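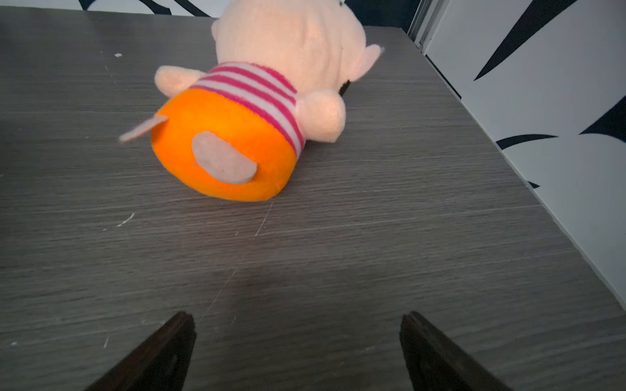

You can't call that a tail, according to our first tester, because a tail would be curly and would be in the middle, and anything off to the side is a tag that somebody forgot to cut. We wrote this down as finding number one. It has shaped the whole project more than we would like.

Our report is on how soft toys are put together, and what a person can learn about that without cutting one open. The course handout asked for "a close study of an everyday manufactured object." Other groups took staplers and bicycle bells. We took a plush pig in a striped shirt, and have been asked about it in the hallway ever since.

Materials and setup

One pig, secondhand, bought in February from the thrift store on Costiton Street for 2 dollars. It came with no paper label, so we can't say who made it or when. We worked on the gray wood-grain table in the Prekow building, which has more scratches on it than any toy we have handled. We used a ruler, a desk lamp, a kitchen scale and a notebook that now has pig drawings on most pages.

How it is built

The pig is a tube with opinions. The bottom end is round, flat and very orange, and in the middle of it sits an oval of peach felt. Two of us read the oval as a curly tail, simplified by a tired designer. The other two read it as a foot pad, which raises the question of why a pig would have one foot, there. We put it in the parts list as "oval" and moved on.

At the rim of the orange end there is also a thin pale pink felt tab, the subject of finding number one. Felt is a sensible choice for small pieces like this. It doesn't fray, so it can be cut to shape and sewn straight down with no hem.

The shirt is magenta-red and white, striped, and goes around the middle of the body. On our pig it does not come off. We spent longer establishing this than the lab sheet allowed. The stripes are the most useful thing on the toy from a measuring point of view, because a twist in the body shows up in them right away. Squeeze the pig in the middle, let go, and you can see how far the stripes have wandered.

The arms are short, rounded and peach, and can't reach anything. The head is soft peach-pink fleece with a pointed ear, and it is large for the body. We think the big head is there for charm, and it has a cost: our pig spends most of its life lying on its side.

The tester survey

We asked 18 people to hold the pig for 30 seconds and then tell us which part felt most likely to come off. We expected the ears. Ten said the pink tab, and several of those tugged it while saying so, which was not in the instructions. Nothing came off.

We also asked what the orange part was supposed to be. Answers included pants, a barrel, a sunset and "a mistake." Pants won.

What went wrong

Our first plan was to compare the pig with a second toy, the Poduval bear, but the bear was lent to another group and has not been seen since. The plan after that was to score each seam with the Diltisance scale, which we found in an old course binder. It goes from 1 to 10 and does not say which end is good. We gave every seam a 5 and then dropped the section.

If we did this again we would buy two of the same toy and take one apart. The vote on that was split, and the pig was in the room at the time.

Submitted 6 May 2024, with the notebook. The pig can be collected from the shelf by the sink.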